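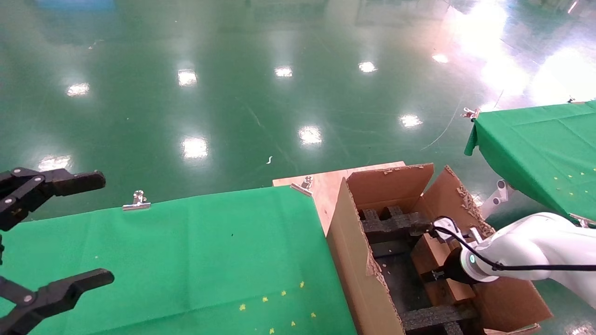 Green cloth, yellow stars, and the box with the black foam insert.

Packing Tables at the Sterkton Hall

Welcome to the packing gallery! We put this page together on 2020-03-20 for everyone who likes to see how the sample sets go out the door, and I'm afraid I have gone on a bit, as I always do when I get started on boxes. The sets go to the shops in Ledau and Uddin first, and whatever is left over goes on the shelf until June.

A word about the tables, because people do ask. The bright green cloth has been folded and unfolded so many times that the creases have more or less moved in for good, and I've given up on ironing it. Binder clips keep it where it belongs (tape leaves a sticky line, and then the lint finds it). The little yellow stars are confetti, and once you have confetti on a cloth you have it for life. I rather like them, to tell you the truth. They cheer up a long afternoon.

The box sits on a light wooden board so that it doesn't drag the cloth along when you turn it. Its two raised flaps have gone ragged along the top, and there are torn bits of cardboard down on the foam, which I would shake out before anything else goes in. The foam itself is my favorite part of the whole business: a grid of compartments, and a small brown box tucked into one of them. We ordered 178 of these inserts from Adska and I still think it was the best money we spent last year, even if the delivery took 20 days and came to the wrong door.

Then there is the floor, which gets more compliments than the packing does! It's a dark green epoxy, glossy enough to throw the ceiling lights right back at you, and it has picked up its share of scuffs and thin scratches over the years. I'd still choose it again tomorrow.

If you would like a set for your own shop, the order form is on the Sets page. Orders of 5 or more go out together in one carton, and please write your street address on the form as well as the mailbox number.

Back to all galleries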